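We use cookies to remember your settings and to count visits to this site. By staying on this page you accept our use of cookies. Accept / Change settings

Mixed Items in a Shared Bin: How Contents Settle and What Gets Hidden

Student project report, second-year Packing and Storage module
Submitted by Cheuk-hei Yu

1. Background

The Dramgate workshop keeps its small household items in open grey bins. Toys, bottles, food shapes and containers all go in together, and whoever needs something looks into the bin and takes it. This works when there are only a few things inside. When a bin gets fuller, people miss items that are there and go looking in the next one.

My project asked a simple question: which kinds of items get hidden in a mixed bin, and does it help to put them in a certain order? I worked on this from the start of the term until May. My supervisor was Dr. Chiang, who suggested keeping the items ordinary and the method short enough that another student could repeat it.

2. The bins

I used one type of bin for the whole project. It is rectangular and grey, with walls that lean outward toward the top. The sloped walls matter more than I expected. Anything placed against a wall tends to slide or roll down to the foot of it, so round items collect along the edges of the floor and the middle stays open until the bin is about to fill.

The floors of the bins are scuffed from use. I thought at first about lining them with felt, but Dr. Chiang pointed out that a lined floor would not tell us much about the bins people use every day. I left them as they were and wiped them down between rounds.

3. The items

I sorted the items into groups by shape:

Cylinders: bottles, jars, clear containers
Clusters: grapes and other bunched shapes
Small rounded pieces: single fruits and vegetables, small toys
Flat pieces: lids, cards, thin boxes

The groups are not perfect. A baby bottle is a cylinder for most of its length, but the collar and the tip change how it lies. I kept it with the cylinders and wrote down separately how it behaved.

Color turned out to need its own column in my notes. A dark item and a pale item of the same size are not equally easy to find against a grey floor, and a clear one is different again.

4. Method

Each round went the same way. I placed the items one at a time, let them come to rest, and drew a sketch of the layout. A classmate who had not watched the filling was then given a list and asked to point to each item without touching anything. I marked each item as found, found late, or missed.

I ran 16 rounds with light filling, where the floor was still visible between the items, and 11 rounds with heavy filling, where items rested on top of each other. Before the first real round I did a few practice rounds, which I did not include.

The layouts with a light filling were the easiest to compare. A typical one has the cylinders lying at the edges and the softer-looking shapes nearer the middle.

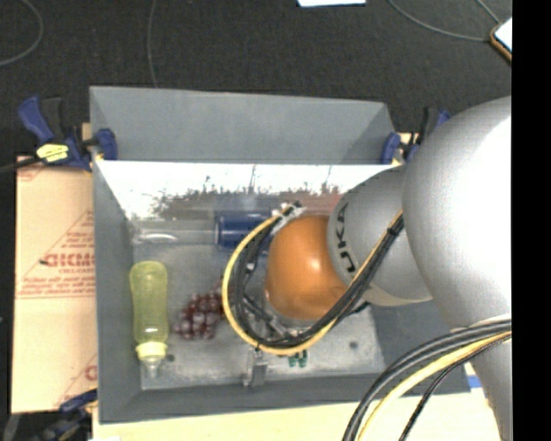

The clear container at the far side is the item I would worry about most in a layout like this. It lies in plain view, but the grey of the bin shows through it, and the highlight near one end is the main thing that gives it away. The dark blue cylinder next to it is much easier to pick out. The yellow-green bottle on the left is easy as well, even though it is translucent, and the grapes have both a dark color and an outline that does not look like anything else on the floor.

The small green piece is a different case. It has enough color, but only part of it shows. With a piece that small, it takes very little in front of it to lose the whole thing.

5. Results

Clear items were missed more often than any other kind. This was true for light and heavy filling. In the light rounds people usually found them in the end, but late, after everything else on the list. Several classmates told me they had looked straight at the clear container and moved on.

Clusters were almost never missed. The bumpy outline helps, and a bunch does not roll, so it stays where it is put.

Cylinders depended on which way they were lying. One that lay along a wall was found quickly. One that lay at an angle across the floor was also found quickly, but it blocked other items and made the rest of the list slower. The baby bottle rolled less than the plain cylinders -- the collar seemed to stop it -- so it stayed closer to where I had placed it.

Small rounded pieces did well in light rounds and badly in heavy ones. Flat pieces were bad in both. They slid under other things, and a lid lying flat on the floor can look like part of the floor.

6. Changing the order

In the second part I tried two filling orders. In the first, large items went in before small ones. In the second, I reversed it.

Large first gave better results. The cylinders rolled to the foot of the walls and stayed there, and the small pieces went into the open space in the middle. With small first, the small pieces went to the edges and the cylinders then came down next to them or over them.

I also tried putting a strip of colored tape on the clear container. After that it was found as quickly as the blue one. This was the cheapest change in the whole project and the one Dramgate has kept.

7. Problems

My sketches were uneven. Early ones show only rough positions, and later ones show which end of a bottle pointed where. If I did it again I would use a printed outline of the bin from the start.

The same classmates helped in many of the rounds, and they got better at it. I changed the lists between rounds, but they still learned what kinds of things to expect. Lighting was another problem. The afternoon rounds had stronger shine on glossy items than the morning rounds, and I did not separate the two until the project was half done.

8. Recommendations for the workshop

Put large items in first.
Mark clear containers with tape.
Keep flat pieces in a separate tray.
Stop filling when the floor can no longer be seen.

The tray for flat pieces has been set up on the shelf beside the bins. Lids for the jars are in it now, and the cards will be moved once the labels are printed.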